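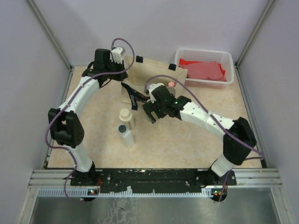 Ticket 2565: Villix two-arm packing kit, right arm drops to hold during bag loading
Product: Villix bench kit, two arms, shared rail, Hattori control software
Site: Prutdale
Opened by: Itziar Miranda
Assigned to: Kohei Hirano
Priority: normal

The right arm stops with a "joint 4 following error" partway through the bag loading routine and goes to hold. The left arm keeps running until its next sync point, then times out. The fault appears only at reaches toward the middle and back of the table, where the bag stands. The purple cable on each arm wraps or loops at the elbow and then arches over toward the gripper, and I suspect the length available past the elbow. Power cycling clears the error. We are evaluating the kit before a purchase decision in October, so I need to know if this is setup or hardware.

Reply - Kohei Hirano, Villix support
Please send the fault log and the joint 4 current trace for one failed cycle. Also confirm the payload setting. The default is 400 g.

Reply - Itziar Miranda
Log and trace attached. Payload is at default. Current climbs over the last 2 seconds before the fault and does not drop while the arm holds. With the arm jogged by hand to the same pose and the cable unclipped, current stays flat. I repeated this with the gripper empty and got the same result.

Reply - Kohei Hirano
The trace is consistent with cable drag. Steps:
1. Put the arm in hold and cut motor power at the rail.
2. Release the cable ties on the upper link.
3. Move the arm by hand to its farthest reach in the routine.
4. Pull 40 mm of slack past the elbow and retie. Do not overtighten.
5. Run joint 4 calibration from the Hattori service menu.
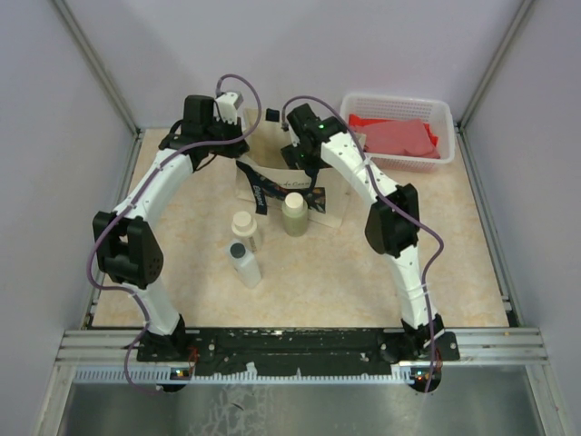 Loading pose, right gripper pointing down into the bag opening, cable tied to the upper link.

Reply - Itziar Miranda
Steps 1 to 5 done. The calibration passed on the second attempt - the first one returned "encoder offset out of range". The loading routine has since completed without the joint 4 fault. Is the failed first attempt a concern?

Reply - Ulla Karppinen, Villix support
Not by itself. The offset check uses the last stored home position, and that value is stale after the arm is moved by hand with power off. If it fails twice in a row, reopen this ticket and attach the calibration report.

The setup guide gives no slack figure for reaches past the elbow. I have passed this to Miyuki Furukawa for the next revision.

Status: resolved, pending guide update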